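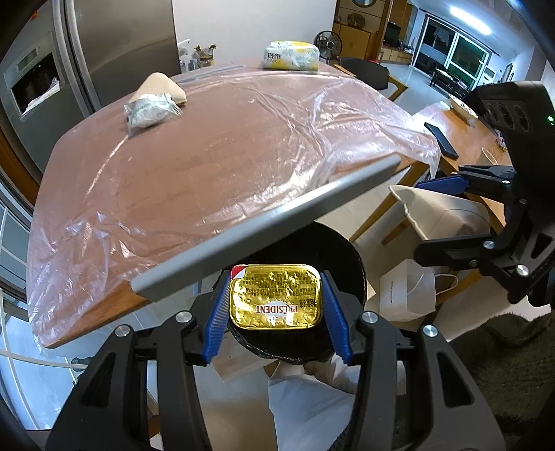

Kitchen clear-out, round whatever. July, too hot to bake, so obviously the month I decide to deal with all the baking stuff.

Started after lunch. Plan was the pantry shelf only. Then the fridge, then the freezer drawer, then everything ended up on the dining table and there was no going back. The plastic sheet stays on the table for this kind of job, ugly as it is. Wipes down in a minute.

My rules, same as last year:

If I can't remember buying it, it goes. If it's open and has no clip on it, it goes. If it's butter, I read the date before I get sentimental. I have lost good butter to bad storage before and it still stings. We go through so much of it in winter and then it just sits there all summer picking up onion smell.

Flour was the worst of it. I'd bought the big sack from Cloria last fall when they had the deal on, 6 kilos, and I'd say a third was left at the bottom. Smelled dusty. Gone. The rye from Matić was fine, moved it to the tall jar with the good lid. Two bags of Tiltadberg sugar, both open, both hard as a brick. Kept them. You can grate a sugar brick, I have done it.

Dough is where I'm weak. I make too much, bag half of it, tell myself there'll be flatbread tomorow. There is not flatbread tomorrow. So now anything bagged gets a bit of tape with the month on it, and if the month is over it's out.

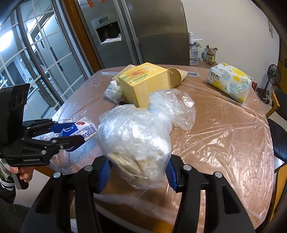 Dough in its bag, and the middle of the table still not cleared.

Small boxes are the other thing. Yeast, baking powder, gelatin, those little cartons that fall behind the bigger cartons. I put them all in one shoebox now, standing up, dates facing me. Takes up less room then you'd think and I stopped buying doubles. Well, nearly stopped.

Oh and tissues. Why do tissues always end up with the food. They live in the hall drawer, they have a drawer.

Wiped the shelves with vinegar and water, up to 400 ml vinegar in the big bucket, rest warm water. Left the doors open to air out. New shelf liner from the Colon store, the ribbed one - cut it too short on the first try, so the bottom shelf has a gap at the back that I'm choosing to live with.

Still to do: spices, the oil cupboard (scared), and whatever is in the drawer under the oven. Also need to write a proper shopping list before I go and buy another sack of flour on a whim.

If anyone has a trick for the hard sugar that isn't the slice of bread trick, tell me. The bread trick just gave me hard sugar and hard bread.

Dinner was toast.

2 comments
6 shares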